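Selling off a house's worth of kids' stuff: what I learned. Thread.
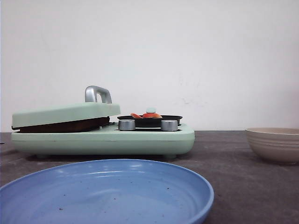 1/ Our youngest turned nine in November and we finally agreed that the basement had to go back to being a basement. I kept a list of everything that left the house. 70 items sold, 26 given away, the rest went to the dump.

2/ First lesson: sort before you price. I priced things as I pulled them out of boxes and had to redo half of it when the matching pieces turned up two boxes later. A train set with all its track is worth three times the same set with a gap in it.

3/ I used a folding table, one lamp and a stack of freezer bags. Small parts go in a bag, the bag gets taped to the thing it belongs to. Use painter's tape. Packing tape takes the print off cardboard.

4/ Cleaning: dish soap, warm water, an old toothbrush. Baking soda paste for marker. I tried a melamine sponge on a plastic garage and it left a dull patch, so I knocked two dollars off and said why in the listing.

5/ Battery compartments. Open every one. Four of ours had leaked. White vinegar on a cotton swab, let it sit, wipe, dry overnight. Three of the four worked again. The fourth was a singing fish and I did not try very hard.

6/ Pricing. I looked at what things had sold for locally, not what people were asking. Asking prices are a wish. Most plastic toys in good shape went for a quarter of the price new. Wooden ones went for closer to half.

7/ Things that sold within a day: building bricks by the pound, train track, play food, balance bike, rain boots.
Things that sat for weeks: puzzles, stuffed animals, anything with a movie character on it, a very nice globe.

8/ Puzzles sat until I wrote "all pieces counted" in the listing. Then they went. Yes, I counted them. A 400-piece one takes less time than you would think if you do it in tens while the radio is on.

9/ Pickup only. I tried shipping one dollhouse and the box cost more than the dollhouse. For pickup I gave two time slots, Saturday morning or one weekday evening – anyone who wanted a third option usually didn't show up for that one either.

10/ Haggling. I added nothing to the price and said "firm" in the first line. Still got offers at half. I answered "sorry, firm" and most of them came anyway. For anyone buying three or more things I took off 12 dollars without being asked.

11/ Check recalls before you list. It takes a minute if you have the model number. We had one high chair on the list, so that went in the trash with the straps cut.

12/ What we kept: one box per kid, lid has to close. My daughter kept her rock collection and a cash register. My son kept a bag of marbles and all of his receipts from the cash register.

13/ Someone asked about the giveaways. Most went to the family room at the Isthorpe library, which takes toys if they're clean and complete. Call first. They don't want stuffed animals either.

14/ The globe is still here. Pickup only, price is firm.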